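Hanging garments with two arms: does a wrist view help?
Project report, Beverley Faulkner
Supervisor: Rochelle Ormsby
Mar 13, 2026

1. Question
The Fadness policy from last year's group learned to put clothes on hangers from head camera images only. It did well on light shirts and badly on dark ones. I wanted to know if adding a close view from the wrist would improve the dark cases.

2. Method
I recorded demonstrations by teleoperation through February and cut them into 1,366 short segments. Two policies were trained on the same segments with the Pearce training code, one with the head view alone and one with head and wrist views together. Each was then given 35 trials on dark garments. A trial counted as a success if the garment was on the hanger and the hanger was on the rail when the time limit ran out.

3. Result
The head-only policy succeeded in 12 trials and the two-view policy in 22. Most of the gain came at the first grasp. With the head view alone, the gripper often closed on two layers of cloth, or on none — the neckline is hard to find when everything is nearly black. Later steps, such as hooking the hanger over the rail, failed at much the same rate in both.

Wrist view first, then three head views with the rack and table.
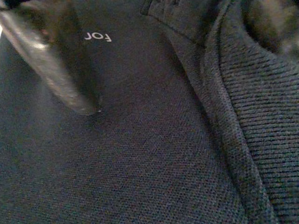
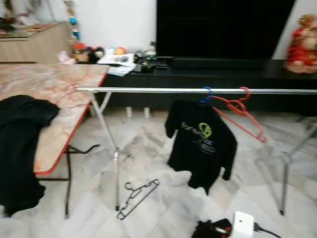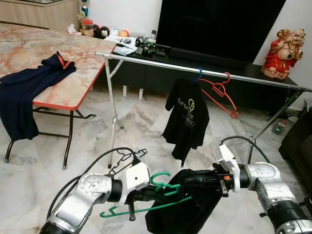
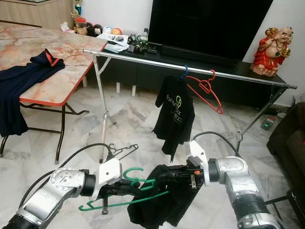

4. Limits
All trials used one room layout, so I can't say how either policy would cope if the rack were moved. I also labelled the failures myself, and a second person should repeat that. Training with two views took longer on the Brusden machine — long enough that I only ran one seed for each policy.

Contact: Beverley Faulkner, Fokau student projects | Back to top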